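How to read your own electricity meter, and check the bill against it

Start with the meter, because the bill will try to talk you out of trusting it. The supplier prints a neat figure and most of us pay. Look for a small letter beside the reading. If it is an E, they estimated it, and an estimate is a guess with a logo on top.

You need a torch, a pencil, the last bill and ten minutes. You don't need one of the plug-in "savers" sold at the back of magazines. I have tried one. It had a green light, and the light used electricity.

Reading a meter with figures in a row

Write down the numbers from left to right. Ignore any figure in red or after a decimal point. If there are noughts at the front, write them down too.

Reading a meter with dials

These are the ones people get wrong. Neighbouring dials turn in opposite directions, so check which way each one runs before you read it. Work from the left. If the pointer is between two numbers, take the lower one, except between 9 and 0, when you take 9. If it sits right on top of a number, look at the dial to its right. When that one reads 9, knock one off the dial you are on. Leave out the red dial.

Doing the sum

Take the old reading from the new one. The answer is the number of units you have used. Mine was 1,074 at the start of July and 1,546 when I next went under the stairs with the torch, so 472 units. The bill had me using a good deal more. I rang, read out the figures, and was told the computer was "usually very close". Close to what, I asked.

Multiply the units by the price per unit on the bill, then add the standing charge for the number of days. Check whether the first few units are charged at a higher rate, as they are on some tariffs. If your total is within pennies of theirs, pay it.

Finding out what is using the power

Turn everything off at the wall and look at the meter. If the disc is still creeping round, you have missed something. Try the loft, the doorbell and the outside light. Then switch things on one at a time and watch the disc. A 1,000 watt heater uses one unit an hour whatever the box says about efficiency, and the same goes for one costing £50 more. 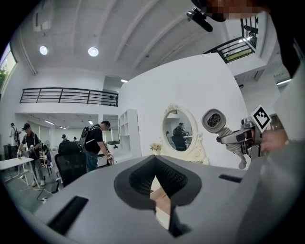

Wiesława Krawczyk
Household pages, 10/02/2001

Keep a notebook by the meter and write in it on the same day each month. A year of readings is far more use in an argument than a drawer of bills.

If you still think the meter is running fast, ask the supplier to test it, but get the charge for the test in writing first. Meters are seldom wrong. Estimates often are, and so are old readings copied from the wrong flat, so compare the serial number on the meter with the one on your bill before you ring anybody.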